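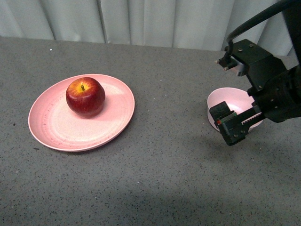 Red apple on a pink plate

Sellholm – game for PC and handheld

Digital download or boxed edition
Developer: Urno
Publisher: Justent
Players: 1, or 2 on the same screen
Genre: Turn-based strategy, town building
Languages: English, Swedish, Finnish, Icelandic (text only)
Availability: In stock. Boxed copies sent within two working days.

About the game

Sellholm is a turn-based strategy game set on a chain of islands with one working harbour. You take charge of the harbour town in its first spring and have 100 turns to make it pay its way. Each turn is one week. Ships come in, goods are unloaded, people ask for things, and the weather decides how much of it gets done.

There is no combat. The pressure comes from the neighbouring port of Koskela, which is run by the computer or by a second player. Koskela starts with a deeper harbour and fewer people. It bids for the same cargoes as you do and will take your skilled workers if you leave their wages too low for long.

The game was designed and written by Ketill Kárason. The music is by Bergþóra Hafþórsson, who recorded the soundtrack on harmonium, fiddle and upright piano.

How it plays

A turn has three stages. In the morning you set the work rota. In the afternoon ships arrive and you choose which to berth. In the evening the accounts are settled and any events are read out. Most turns take two or three minutes, although the later ones run longer as the town fills up.

Goods are stored by the crate. Fish and butter spoil, timber and salt do not. Warehouses can be built on either side of the harbour, but only the north side stays free of ice in winter. New players tend to miss this in their first game, so the tutorial now mentions it twice.

The events come from a deck of 200 cards, shuffled at the start of each game. Some of them only appear if certain buildings are standing. You can switch off single cards in the settings menu before starting, and the game will remember your choice.

Modes

Harbour Year: the standard game of 100 turns.
Long Winter: a harder start, with the first ship arriving on turn 17.
Two Ports: one player runs Sellholm, the other runs Koskela. Played by turns on one machine. There is no online play.
Open Ledger: no turn limit and no final score. The population is capped at 1,000.

Saving

The game saves itself at the end of every evening stage. You can also save by hand at any point except while a ship is being unloaded. Saves made on PC can be copied to a handheld and back again, as long as both are on the same version.

What is in the boxed edition

– Game on USB stick, with a download code on the inside of the lid
– Printed manual in English
– Folded map of the islands, printed on both sides
– Soundtrack CD
– Pad of paper ledger sheets

The boxed edition does not include the art book, which is sold separately. The digital edition comes with the manual and map as PDF files. The soundtrack can be added to a digital order at the checkout.

System requirements

Operating system: 64-bit Windows 10 or later, or a recent Linux release
Memory: 4 GB
Graphics: any card or built-in chip that supports OpenGL 3.3
Storage: about 2 GB
Controls: mouse and keyboard, or controller

The game runs without an internet connection once it has been installed. Text size can be set to three levels, and the colours used for cargo types can be changed one by one. All spoken lines have subtitles.

Updates

The July update added the Open Ledger mode and corrected the wage table for dockers. It also fixed a fault where a ship berthed on the last turn was left out of the final score. Saves from earlier versions will load, but a Long Winter game started before the update keeps the old wage table until it is finished.

Delivery and returns

Boxed copies are sent by tracked post. Unopened boxes can be returned within 30 days. If a USB stick is faulty we will replace it – please send us the number printed under the barcode and a short note of what happens when you plug it in. Download codes cannot be refunded once they have been used.

Also from Urno

Sellholm: Art Book, softback
Sellholm: Soundtrack, CD or download
Ledger sheets, refill pad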